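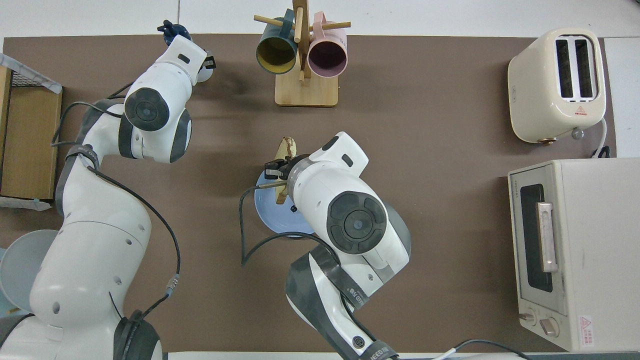
Nothing burned except a piece of bread, Faisal Bukhari wrote to me after my first note on the Kodura trial, and if we are going to call that a safety incident then every kitchen in the country has one before eight in the morning. He asked that I put the thing in proportion.

I have tried. I read the report twice, and I went back to Mengal to see the table again. I still think he is wrong, and I think the people who wrote the report are wrong in much the same way, so let me go through what happened before I get to why it bothers me.

Kodura is a breakfast robot, or will be one if Drorkomitz gets its way. Two arms work over a mat on a table, with a plate, a toaster, a toaster oven and mugs on a wooden tree. An arm carries a slice of bread between the plate and the toaster, and when that goes well it is pleasant to watch, in the way that watching anybody else make breakfast is pleasant. The company ran the toast job 128 times before the December visit and counted three failures. That number was on the first slide. It was also in the second paragraph of the report, before any mention of smoke.

On the evening in question the arm put a slice into the toaster at a slight angle. A person would have felt it catch and given it a wiggle. The arm pushed until it met the resistance it expected from bread sitting at the bottom of a slot, and the resistance it got was close enough. Down went the lever. The toast cycle ended and the carriage came up partway, with the slice wedged against one side. The gripper came in to collect it, closed on nothing, and the software did what it had been told to do after an empty grasp, which was to go back a step. Going back a step meant pressing the lever again.

It did this three times. By the last of them there was smoke, and Dalibor Hájek hit the emergency stop.

Now we come to the part that the report handles in one sentence. The stop button cut the motors, and the arms held where they were on their brakes. One of them was over the toaster. The toaster was not on the stop circuit. It had its own cord going to its own outlet, the lever was down, and it kept right on heating a slice that was already black. Hájek had to reach past a stopped arm to get to the plug. He did, and there was no injury. The report says the operator "restored the appliance to a safe state," and I would like to know who talks like that about a man yanking a cord.

Bukhari's point, as I understand it, is that all of this was minor and that the minor things are how you learn. Fine. I have no quarrel with burned bread. My quarrel is with what was learned, because I have seen the list of fixes and it is a list about bread. The slice will be lowered more slowly. The angle will be checked by camera before release. The force limit has been tuned. Dernura, the software that watches the run and decides whether each step has worked, has been shown more examples of jammed toast so that it will know jammed toast when it sees it.

I believe every one of these will help with jammed toast. I would bet money that the next 128 runs go better than the last. And none of it touches the two things that made me put my coffee down.

Start with the retry. Somebody decided that if a step fails, the robot should do the step before it again. For most jobs this is sensible. If you miss a mug, go back and reach for the mug again, and the worst result is a mug that takes longer to arrive. With a heater in the loop the sum changes, since each retry puts more heat into something that hasn't gone anywhere. A toaster has a timer, and that timer is a safety device, an old and cheap and very good one. It assumes that whoever presses the lever again has looked. Kodura pressed it again without looking, and so it took the timer out of service without touching a screw. I can't find a line in the report that says this. The word it uses is "repeated."

When I raised it, the reply was that a limit on retries already existed. It did. The limit was 20. That figure had been picked months earlier for stacking cups, and it was carried over to the toast job along with everything else in the settings file. I asked how long 20 toast cycles would take and was told that this would never happen in practice, because an operator is always present. I would like readers to notice what has been said there. The retry limit is safe because of Hájek.

Then there is the stop. I have been around enough of these tables to know how people feel about the big red button. They point to it early in the tour. They are proud of it, and they should be: a robot arm that can be halted at once is much better than one that can't. But the button stops the robot, and a kitchen has other things in it that can hurt you. Ask a visitor what the button does and the visitor will say it stops everything. I thought so too. I had stood next to it with my notebook for a good part of an afternoon and never asked whether it reached the toaster.

Holding on the brakes is a choice as well, and I can see the case for it. You don't want an arm to drop whatever it has. Above a hot appliance, though, a locked arm is an obstacle, and it stays there until somebody works out how to release it. The person who most needs to get at the toaster is the one who has just pressed the button, and pressing it has parked a piece of machinery in the way. A switched outlet on the same circuit would have dealt with the heat. I priced one. It costs less than lunch for the people who sat in the review meeting.

Bukhari says this is hindsight, and that I would have found something to complain about in any event. He may be right on the second count. On the first, I'd say that toasters carry warning labels for a reason, and that the people at Drorkomitz didn't need an accident to tell them bread can catch fire. My grandmother knew not to walk away from one. What they did was treat the toaster as an object, something with a position and a slot and a lever, like the mug tree with its pegs. It gets located, it gets approached, it gets pressed. That it also draws power and gets hot was, as far as the software was concerned, none of the robot's business.

I don't think this is special to one company. Success in this trade is counted by the task. The toast was delivered or it wasn't. Three failures in 128 is a decent score, and a burned slice is worth exactly as much in the count as a slice set down beside the plate. Put those two in the same column and you have lost the only piece of information I care about. I asked which kinds the three failures were. I was told the breakdown wasn't available. One was described to me later, in the hallway, as "a smoky one," so I gather the December evening was not the first.

There is talk now of a larger trial, 1,000 runs, and a press release will no doubt follow with a percentage in it. I hope the percentage is high. It will tell me how often the bread gets where it is supposed to go. I would trade it for plain answers to some dull questions. Does the stop cut the heat? Who sets the retry limit for a job with a heater in it, and does that person know they are setting it? Can you reach the plug with both arms locked in the worst position you can think of? Has anybody tried, with a cold toaster, on purpose?

Hájek, for what it's worth, has moved the plug. He ran it to a power strip at the near edge of the table, with a switch he can reach from where he stands, and he put a piece of tape on the floor so people don't block it. It isn't in the list of fixes. When I asked whether it would be written up he said he supposed it ought to be, and that he had been meaning to ask for a longer strip so the oven could go on it too.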